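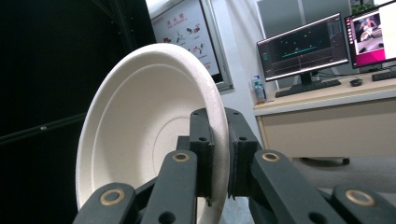

Figure 2. Molded-pulp plate, white, held by the rim.

4 Loading plates into the Stornader dispenser

Section 4 applies to round molded-pulp plates with a raised ridge between the rim and the base. For coated paper plates, go to Section 5. For bowls and compartment trays, use the Wundeck side rack.

4.1 Before loading

Store plates flat in their sleeve until they are needed. Pulp takes up moisture from the air, and a damp plate bends at the rim and sticks to the one below it. Close an opened sleeve with a clip and keep it off the floor.

The dispenser tube holds 50 plates. A carton holds 4000. Do not stack sleeves more than 2 high on the shelf above the tube.

4.2 Loading the tube

1. Turn the release knob to LOAD. The spring platform locks at its lowest position.

2. Lift off the tube cover and set it aside with the inner face up.

3. Wipe the tube wall with a dry cloth. Do not use spray cleaner inside the tube.

4. Take a short stack of plates from the sleeve. Fan the rims with your thumb to separate them.

5. Check the top plate of each stack. Hold it upright by the rim and look at both faces. The broad outer rim must slope evenly all the way around, and the ridge must be unbroken. A slightly textured, matte surface is normal for this material. So is a base that looks a little darker than the rim.

6. Reject any plate with a torn rim, a soft spot, or a crease across the base.

7. Lower the stack into the tube with the concave faces up. Keep it level. Let go when the stack rests on the platform.

8. Repeat steps 4 to 7 until the top plate reaches the fill line.

9. Replace the cover and turn the knob to SERVE. The platform rises until the top plate meets the retaining lip.

CAUTION: Keep fingers clear of the retaining lip when turning the knob to SERVE. The platform rises under spring force.

NOTE: Do not press the stack down to fit more plates. Compressed plates nest at the ridge and come out in pairs.

4.3 Adjusting the lip

If two plates come out together, turn the lip screw clockwise by one click and try again. If no plate comes out, turn it counterclockwise by one click. The screw has 16 clicks from fully open to fully closed. The factory setting is 8.

4.4 Removing a jammed plate

1. Turn the knob to LOAD and remove the cover.

2. Grip the jammed plate by the rim and tilt it until one edge is free.

3. Draw it straight out. Do not pry against the base with a knife or other tool.

4. Discard the plate and check the tube for loose fiber before closing the cover.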